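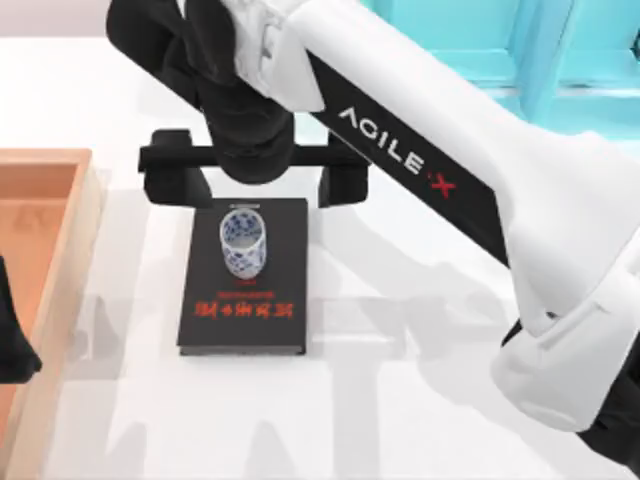 Section 3. Setting Up the Water Softener

Read this section in full before connecting the Nustimel softener to the household supply. The unit must be installed on the cold water line, after the main shutoff valve and before the water heater. Outdoor faucets should be served by a separate branch so that garden water is not softened.

3.1 Before You Begin

The floor under the unit must be level and able to carry the weight of a full salt tank. Leave 400 mm of clear space above the lid for filling. The room must stay above freezing all year.

CAUTION: Do not install the softener where the water pressure can rise above the limit printed on the rating label. Fit a pressure regulator first.

3.2 Connecting the Unit

1. Close the main shutoff valve and open the lowest faucet in the house to drain the pipes.
2. Turn off the water heater.
3. Attach the Tundus bypass valve to the back of the control head. Hand-tighten both nuts, then give each a quarter turn with a wrench.
4. Connect the supply pipe to the port marked IN and the house pipe to the port marked OUT.
5. Run the drain hose to a floor drain or standpipe. The end of the hose must remain above the flood level of the drain.
6. Set the bypass valve to BYPASS and slowly open the main shutoff valve. Check every joint for leaks.

Note: Plastic fittings must not be soldered in place. Complete all soldering on the copper pipe and let it cool before attaching the valve.

3.3 Filling the Salt Tank

1. Pour three gallons of clean water into the salt tank.
2. Add Pillay salt pellets until the tank is half full. Do not use rock salt.
3. Close the lid.

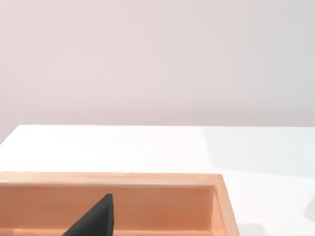

Can potassium chloride be used in place of salt pellets?
Potassium chloride may be used in this model, but the salt dose setting must be raised by one step and the tank checked monthly for crusting.

3.4 Setting the Control Head

1. Plug in the power supply. The display shows the time of day.
2. Set the clock with the arrow buttons and press ENTER.
3. Enter the water hardness from your test report. Households without a report may use the test strip supplied with the Poltance accessory kit.
4. Set the regeneration time. The factory setting is 2:00 a.m.
5. Turn the bypass valve halfway to SERVICE and wait until the flow sounds stop, then turn it fully.
6. Start a manual regeneration by holding REGEN until the motor runs.

CAUTION: Do not draw hot water until the first regeneration is complete.

The control head records gallons used and starts a regeneration at the set time once 4000 gallons have passed through the unit. To change this figure, see Section 5.

Installation section reviewed by Oldřich Charvát, Technical Publications. Replacement drain hose: order part 145.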